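## Gripper news from the Nistholm workshop

It has been a busy few weeks on the soft goods side of things, and those of you who have asked how the hand-held grippers are coming along will be pleased to hear we finally have something to tell you (thank you for your patience, and for all the kind notes!). The Drukley pair and the older Carvalho pair have now been through the same list of household jobs, turn and turn about, and we have 357 recordings from the first and 241 from the second to compare.

Towels and tea towels were easy going for both. Clothes are another matter, and the bulkier they get the more we learn - a puffy jacket has so much air in it that the pads can close on a good handful of quilting and still have very little of the shell.
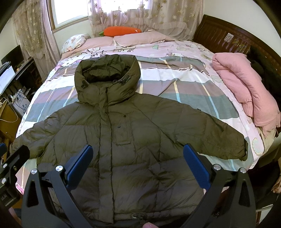 *Jacket trials: the hooded puffer laid out on the bed, blue-padded jaws open over its lower half.*

Our favourite so far is the Drukley, mostly on account of the ribbed pads, which seem to find a hem more readily than the smooth ones on the Carvalho. It is a touch heavier, though, and after a long morning of sleeves and hoods your wrists will certainly let you know about it. The Carvalho is lovely and light, and still the one we reach for when there are fiddly zips and toggles to be dealt with.

We're hoping to reach 600 recordings per pair before the Tresidlow controller arrives in March, so there are 4 more garments to add to the list, including a woollen dressing gown that we're all rather looking forward to. If you'd like a go yourself, come by on Wednesday after lunch - the kettle will be on, and there is plenty of folding to go round.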